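Gilico Shallow Parts Bins, yellow, set of four
Reviewed 26 Jun 2025

I bought these in April to replace the mix of takeout lids and cookie tins I had been using on the electronics bench. They are shallow rectangular plastic bins with a raised rim, sold in sets of four. The color is listed as yellow. Under my lights it goes anywhere from mustard to orange. I paid for them myself, and I have used them most working days for two months.

My work is small-batch assembly and repair. A typical job is a stack of round circuit boards, some sensors with wire leads already attached, and a sheet of paper with the order on it. I need the parts out where I can see them and reach them, and I need them to stay put when somebody leans on the table.

Size and shape

The low sides are the reason I picked these. With deep bins you end up fishing around, and that is bad for parts on leads because the wires catch on each other. In a shallow bin I can lay the sensors side by side with their wires curled next to them and pick one up without dragging the rest along. Three to a bin is comfortable. I have put in more, and the leads start to cross.

Boards fit well too. I keep two in a bin, flat, with space between them so I can get a grip on the edge. Stacking them would save room, but ours have tall connectors and a screw terminal block, and they don't stack nicely in anything.

The rim gives you something to pull on when you want to move a full bin. It is also high enough that a small cylinder rolling around stays inside. I have yet to lose one over the side.

Layout on the bench

I run two bins on the left, two on the right, and a stainless steel tray in the middle. The tray is an old Lindemann one from a kitchen supply store. I line it with white paper, which cuts the shine and makes it easier to spot a dropped screw. The board being worked on goes in the tray and everything else stays in the bins. Sanne Dierckx, who shares the bench with me, tried putting all four bins in a row along the back and gave it up after one afternoon – too much reaching.
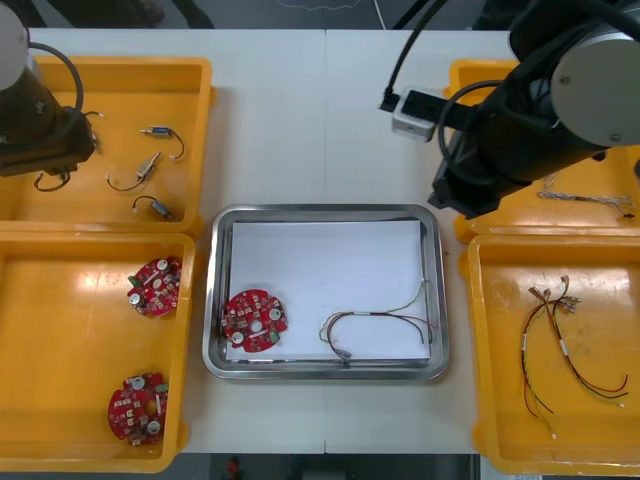
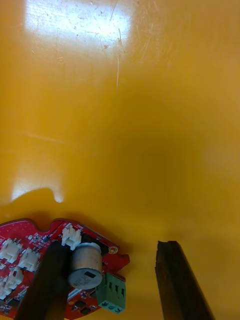 Surface and wear

The plastic is glossy, and I would have liked a matte finish. An overhead light puts a big white patch of glare on the bottom, and small silver parts are hard to see inside it. Moving the lamp helps some. Red boards show up fine against the yellow wherever they are.

Gloss also shows scratches. Boards with anything sharp on the underside leave fine lines as they slide, and I have one long scratch I notice every time the light hits it. None of this affects how the bins work. If you want them to look new, lift the boards straight up and don't drag them.

One more thing for electronics people: mine came with no antistatic marking of any kind, so I treat them as ordinary plastic. Anything sensitive stays in its bag until I need it.

Cleaning

Warm water and dish soap, then a soft cloth. Flux residue needed a second wipe. I tried a scouring pad on one corner and regret it.

Compared with the Ostura bins

I used Ostura bins at my last job. They are deeper, and the ones we had were matte gray. They are better for storage on a shelf. For working out of on a table I prefer the Gilico set, mostly for the low sides.

Verdict

Good bins for laying out parts, easy to see into and easy to reach into. I would take off a point for the glare and the scratching. 80 out of 100, and I have ordered a second set for the other bench.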